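I've had Kobzar, the kitchen practice pack for Skakex, running at home for 11 evenings now, and I'm properly fond of it! You get a simulated sink, a plate to pick up and a gripper to do it with, and setting up took me nine minutes (Freya Naylor's guide on the Stamham forum helped loads).
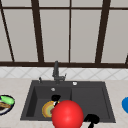 Kobzar's sink task, with the red marker down over the basin.

The big red ball is my one real grumble. It's lovely and easy to follow, but it does get in the way of the plate just when you want a good look at the rim. I'd like a smaller one, or a key to hide it.

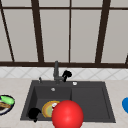

Steering feels smooth enough, though the gripper can be a bit twitchy close to the sink edge, so turn the speed down to 2 while you learn.

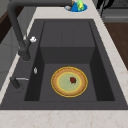
Swapping views is a treat, and I'd go for the high one whenever you're lining up on the plate. Four stars from me, and I'll be buying the cupboard pack in October.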